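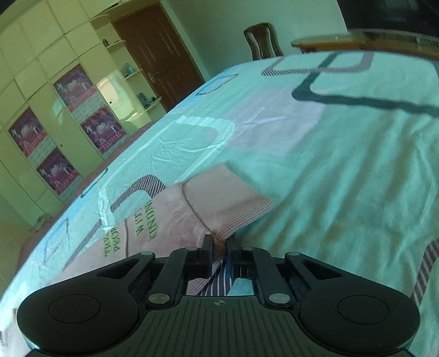

Nidia Cuervo has supervised residential life at Foley House, the larger of the two student residences at Foddale, for 38 months. In that time she has come to regard the folding of laundry as a fair measure of how a resident is settling in. Her office serves 545 residents, most of them living away from their families for the first time, and each May she revises the short guide to room care that is placed on every desk before the new intake arrives.

"The guide used to be eleven pages on what was prohibited," Ms. Cuervo said in her ground-floor office. "Students did not read it. The present version begins with the bed, as that is where the clothes go when they come back from the laundry room."

The bed, in her account, is the only surface in a standard room large enough to work on. The desk is generally taken up by a monitor and books, and the chair fills quickly. The guide therefore asks residents to make the bed first, pull the sheet flat, and sort on top of it.

"If the sheet is smooth, you can square a shirt against it," she said. "On a heap of blankets you cannot fold anything properly."

Knitted garments receive a page of their own. Residents are advised to fold sweaters and soft knit tops and to keep them off hangers, where the shoulders stretch under their own weight. Ms. Cuervo recommends laying the garment face down, bringing in the sleeves, and folding from the hem toward the neck. She is particular about ribbed edges — a band that is folded crooked, she said, will hold the crease until the next wash.

Towels are treated more briefly. They are to be folded in thirds along the length and then in half, a method chosen to match the depth of the wardrobe shelves.

The wardrobes themselves have been the subject of some correspondence. Until last year, posters on wardrobe doors were not permitted. Selvaraj Khan, who represents residents on the housing board, asked that the rule be withdrawn, and the board agreed on the condition that only removable adhesive be used.

"The walls were already covered by the same agreement," Mr. Khan said when reached by telephone. "It made little sense to allow a poster on the plaster and refuse it on a door two feet away."

Ms. Cuervo had opposed the change at first. She now describes it as sensible, although she continues to ask that posters be kept clear of the hinges.

The residence also revised its storage allowance during the same period. Each resident may now borrow up to 3 flat boxes for out-of-season clothing, to be kept under the bed. The boxes are supplied by Erano and issued from the linen room, where 1446 items were signed out over the past academic year, including sheets, pillowcases, and spare blankets.

Asked whether residents follow the guide, Ms. Cuervo was measured. "Some do from the first week. Others keep everything on the chair until a parent is due to visit. We do not inspect for folding, and I would not wish to. We inspect for blocked doors and overloaded outlets."

Her revisions for the coming edition are modest. The section on ironing will be shortened, and a paragraph on drying knitwear flat will be moved to the front. Copies will be available from the Foley House office and from the linen room during regular hours.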